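Play kitchen scheme opens at Korkness community centre

A new play kitchen corner has opened at the Korkness community centre, giving families with young children a place to cook, serve and set the table together. The corner forms part of the centre's early years programme and is available every morning during term time.

The scheme was agreed last year after parents at the Drodgate playgroup asked for more pretend play at the centre's sessions. A grant of £85 from the Girard Fund met the cost of the first set of toys. Further items were donated by local households, and the centre has now placed 100 pieces of play food, crockery and cookware in its toy store.

Sets are brought out in rotation so that children meet different things from one week to the next. The current selection is based on preparing a small meal, with pans, a hob, cutlery and a serving tray, together with play food that can be moved from pot to tray and back again. Staff lay the items out on a table before each session begins.

Celeste Barreto, early years co-ordinator at the centre, said: "Children bring a great deal from home to this sort of play. They know who stirs, who serves and what goes on the table first. We hear a lot of new words in the course of a morning, and the parents join in more readily than they did with the old toys."

The corner is intended for children up to the age of 4. An adult must stay with each child throughout the session. Older brothers and sisters are welcome during the school holidays, when a second table will be provided in the main hall.

Families are asked to help put the toys away at the end of the morning. All pieces are washed in warm soapy water before they return to the store, and anything cracked or split is withdrawn. Play food should be kept apart from snacks, which are served in the adjoining room.

The centre would be glad to receive further donations in good condition, in particular plates, cups and oven gloves in children's sizes. Items may be left at reception. Battery-operated toys cannot be accepted.

A similar corner is planned for the Plustach branch library in January, subject to the completion of work on the reading room. Details of session times will be displayed at both sites.

We use cookies to improve your experience of this website. By continuing to browse you agree to our use of cookies. Accept | Manage settings
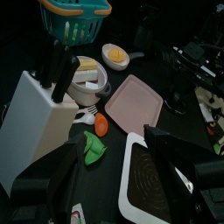

Korkness Community News | Issue 4

The play kitchen table, with a hob at the front and a pink tray in the middle. Cake is in the pot and a round yellow piece of play food is in the frying pan, with a white fork and spoon set out close by.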